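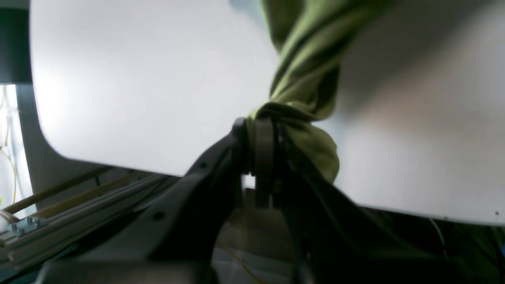
Jocelyn Calimlim
Referentin für Arbeitsabläufe, Prüfstelle Zandallow

Niederschrift über die Abnahme des Tuches

Die Prüfstelle Zandallow hatte im Mai den Auftrag erhalten, festzustellen, ob eine Maschine der Firma Sisodia geeignet sei, die Hauswirtschaft im Wohnstift Nurkuvau ganz oder in Teilen zu übernehmen. Der Auftrag umfasste 1032 Einzelverrichtungen, vom Abstauben der Lampenschirme bis zum Zusammenlegen der Bettwäsche. Die Verrichtung mit der Ordnungsnummer 9 lautete: »Tuch auswringen und ablegen.«

Für diese Verrichtung waren zwei Stunden angesetzt. Die Leitung hielt das für großzügig bemessen. Anwesend waren die Unterzeichnete als Referentin, ein Vertreter des Herstellers sowie Frau Wimesano, die seit vielen Jahren die Wäscherei des Wohnstifts führte und nach § 4 der Prüfordnung als sachkundige Person zu hören war.

Das Tuch war olivgrün. Es stammte aus dem Bestand der Wäscherei und war von Frau Wimesano persönlich ausgehändigt worden, gegen Quittung.

Der erste Durchgang begann pünktlich. Der Greifer fasste das Tuch, und es begann sich zu drehen. Oberhalb der Finger entstand ein fester Strang, wie man ihn von einem Seil kennt, darunter blieb ein loser Bausch, der seitlich über die Finger hinausquoll. Der Vertreter des Herstellers erklärte, der Strang entspreche den Erwartungen. Frau Wimesano bat darum, zu Protokoll zu nehmen, dass im Bausch das Wasser sitze.

Dies wurde zu Protokoll genommen.

Der Vertreter wies darauf hin, dass die Aufgabe nach dem Wortlaut im Auswringen bestehe und ein bestimmter Grad der Trockenheit nirgends festgelegt sei. Die Unterzeichnete prüfte den Wortlaut und musste dem zustimmen. Sie ordnete gleichwohl einen zweiten Durchgang an, bei dem weiter unten gegriffen werden sollte. Die Umstellung nahm einige Zeit in Anspruch. Währenddessen trat Frau Wimesano an das Waschbecken, nahm ein anderes Tuch vom Haken, wrang es aus, schlug es einmal in der Luft und legte es über den Beckenrand. Sie tat dies ohne hinzusehen, im Gespräch mit dem Vertreter, den sie nach seiner Anreise fragte.

Die Prüfordnung sah für diesen Vorgang keine Spalte vor.

Im zweiten Durchgang gelang der Griff. Der Bausch war kleiner, das Wasser lief ab, und das Tuch hing schließlich still. Zum Ablegen öffneten sich die Finger. Das Tuch fiel, noch immer in sich verdreht, auf die Ablage und blieb dort liegen wie ein Stück Tau. Der Vertreter erklärte die Verrichtung für abgeschlossen. Auf die Frage der Unterzeichneten, ob das Tuch in diesem Zustand trocknen werde, antwortete Frau Wimesano: »Bis Weihnachten.«

Man einigte sich auf eine Unterbrechung.

Im Flur legte der Vertreter dar, dass die Maschine an einem Prüftag mehr gelernt habe als mancher Auszubildende in einer Woche. Frau Wimesano erwiderte, sie habe Auszubildende gehabt, bei denen das stimme. Sie fragte sodann, ob die Maschine wisse, wann ein Tuch genug habe. Der Vertreter verwies auf die Kraftmessung in den Gelenken. Sie hörte ihm aufmerksam zu und ließ sich den Begriff zweimal erklären. Danach hielt sie die Hände vor sich, als läge etwas darin, und drehte sie langsam gegeneinander, bis sie an einer bestimmten Stelle anhielt. »Da«, sagte sie. Der Vertreter bat sie, es zu wiederholen, und schrieb mit.

Der dritte Durchgang fand außerhalb der angesetzten Zeit statt und ist daher nicht Bestandteil der Wertung. Frau Wimesano stand neben der Maschine und sagte an der Stelle, die sie für richtig hielt, »Da«. Der Vertreter hielt den Greifer an. Das Tuch wurde von ihr abgenommen, ausgeschlagen und aufgehängt.

Die Unterzeichnete hatte im Prüfbogen zwischen »geeignet« und »nicht geeignet« zu wählen. Sie wählte »nicht geeignet« und vermerkte im Feld für Bemerkungen, dass eine erneute Vorstellung unter Beteiligung der Wäscherei empfohlen werde. Das Feld bot Raum für eine Zeile. Der Name Wimesano musste am Rand nachgetragen werden.

Die Quittung über das Tuch wurde zurückgegeben. Die Prüfung wird mit der Ordnungsnummer 10, »Knopf annähen«, fortgesetzt.

Zandallow, 29.09.2026
gez. Calimlim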